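The Great Rangel Wallpaper Swap, Again

The spring swap at the Rangel hall is over, and we took in 342 rolls, up from 221 last time. I had hoped people were running out.

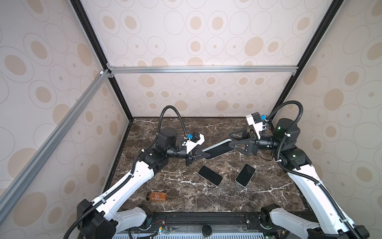 Florals went first, as they always do. The stripes went to people who own a level, and came back an hour later from people who don't. By closing we still had 97 rolls, most of them a mustard trellis that Dirno stopped making years ago and that has now been to more of these swaps than I have.

A few notes for December. Please write the batch number on the roll. Two rolls of "the same" green will match right up until the paste dries. Part rolls are fine if there's enough left to do a closet. Borders are not fine — we have borders.

Histmont has offered us its back room for storage, dry and with a lock, and I said yes before they could see the trellis. Paste brushes left behind are in the box by the door. One of them is quite good, and I'm giving its owner until the next issue.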